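Box task setup, Erville robotics club

Clip the green cloth flat at the far corners. Set the mailer box near the middle, lid up, tray facing the robot.

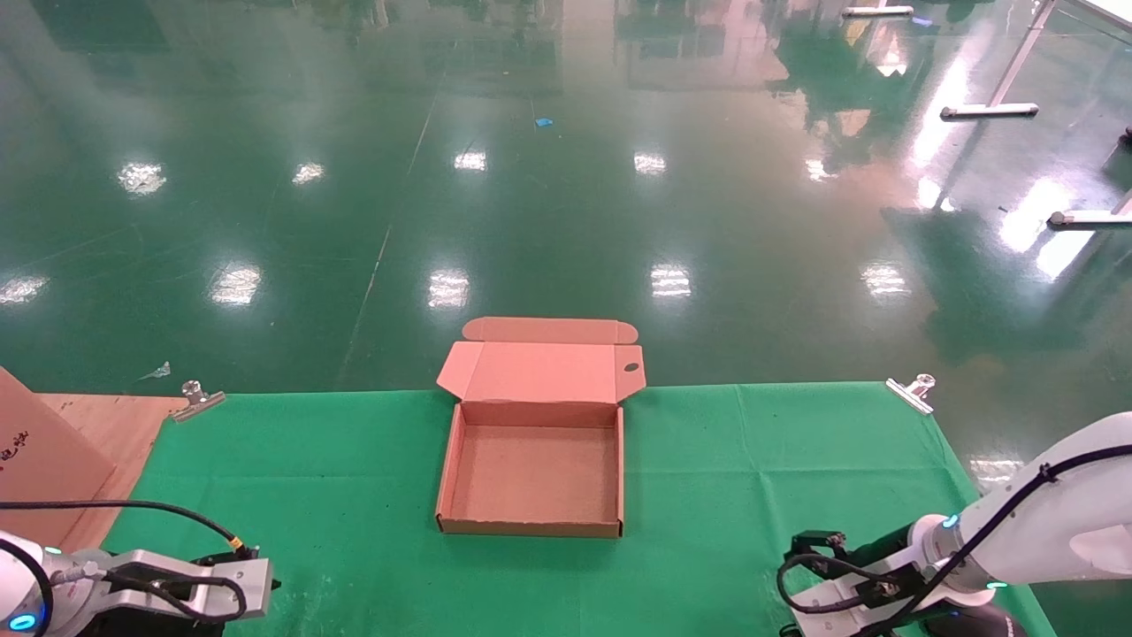

Start the Momton script and home both arms. Keep speed at 2 until Mogens Norðdahl has checked your grip settings – the default of 653 is too high for thin cardboard.

Sit beside the table with the controller and move one arm at a time. Save after 3 clean runs.
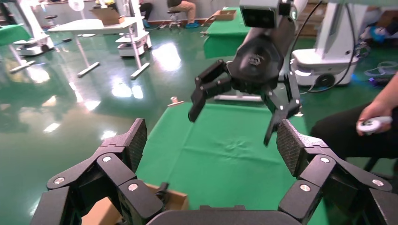
Both grippers over the table, operator seated at right

Logs go in the Asa folder.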